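Indby Film Notes: Frequently Asked Questions
Last revised 2020-12-23

What does Indby publish?
Written criticism of feature films, limited series and literary adaptations. We do not publish trailers, casting news or box-office figures.

Who writes the reviews?
Marcelle Chevalier edits the film section. Séverine Lemaire covers series. Zakhar Zhuravel covers adaptations and reads the source text before filing. Unsigned notes are written by whoever is on the desk.

How long is a review?
Standard reviews run to 870 words. Capsules are capped at 100. Festival dispatches have no fixed length.
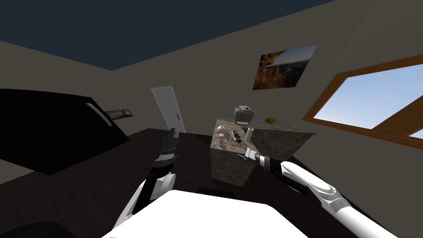
How are ratings calculated?
Each title is scored out of 100 by a single reviewer. Scores are not averaged across the section. A title at 70 or higher is listed under Recommended; a title below 50 remains in the archive but is excluded from the monthly index. A limited series receives one score for the complete run. Episodes are not scored separately.

Are scores ever changed?
Only where the version reviewed differs materially from the version released, such as a recut ending or a replaced score. The original figure is kept in the revision note at the foot of the page.

Do reviews contain spoilers?
Reviews discuss plot up to the midpoint of a film, or the end of the second episode of a series. Essays have no such limit and are labelled as essays in the header.

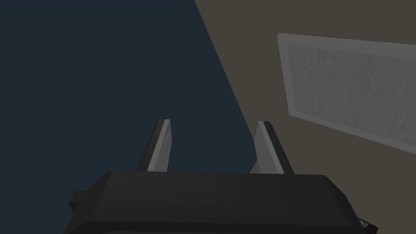 For adaptations, events in the source book are treated as public knowledge once the book has been in print in English for a year. Changes made by the screenwriter are covered by the midpoint rule.

Which catalogue are titles drawn from?
Theatrical releases, plus anything available on the Zikdale and Boyer streaming services in Canada. Titles geo-blocked in Canada are reviewed only if a disc edition exists.

How are foreign-language titles listed?
By the distributor's English title, with the original title in parentheses. Subtitled versions are reviewed in preference to dubbed ones. If only a dub was supplied, the review says so. 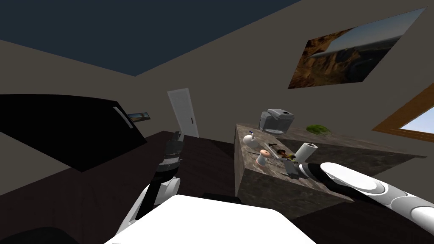 Wall with framed canyon landscape, black refrigerator at left. Computer render.

Can I submit a review?
Unsolicited reviews are not accepted. Essay pitches are read in March. Send one paragraph and two writing samples in plain text to Agathe Le Goff through the contact form.

How do I report an error?
Use the same form and select Corrections. Include the title of the review and the sentence in question. Misspelled names and wrong running times are fixed without a note; all other corrections are dated.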